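DOC 407: Producing the Short Documentary
Handout 2, revised August 20, 2021
Instructor: Hạnh Lâm

Reading before class: the Barroso chapter on access, plus your own treatment (one page, double spaced).

Where we left off

Last time we watched the first half of Widuden by Godfrey Barasa and stopped after the ferry section. Barasa shot for two winters with a crew of three and cut the film himself. Note how late the first interview comes. We will watch the rest and then talk about who is speaking in the last ten minutes, and to whom.

Access

Access means permission to film plus the willingness of people to be filmed. You need both. Dumisani Ngubane spent four months at Kumotport before he brought a camera. The harbor office had already signed his letter. The dock workers had not agreed to anything.

Write down who can say no to your film:
- the subject
- the family or employer
- the owner of the location
- whoever holds the archive material

Get releases on the first shooting day. A release signed in December for footage shot in spring is legal but hard to collect.

Shooting ratio

For a ten-minute film, plan on no more than 500 minutes of footage. Students who go over this usually run out of editing time. Log every card the same night. Use the course log sheet, with columns for card, clip, in, out, and one line of content.

Observational shooting

Hold each shot for at least ten seconds after you think it is done. Shoot hands, doorways, tables, and the room with no one talking. You will need these to cover cuts in the interview. Record two minutes of room tone in every location.
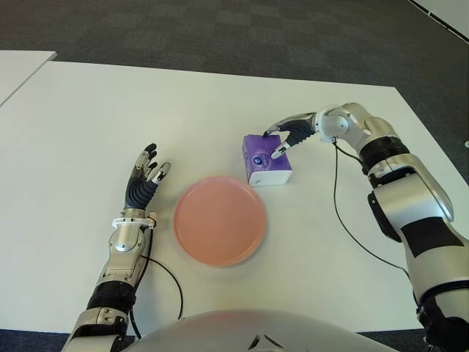 Budget

The department gives each team $200 for travel and media. Keep receipts. Chiến Tạ at the equipment desk handles reimbursement and will not take photos of receipts, only the paper.

Due next class

1. Revised treatment
2. Access list with names and phone numbers
3. One paragraph on the opening of Skukia (dir. Quang Tiêu), on reserve at the library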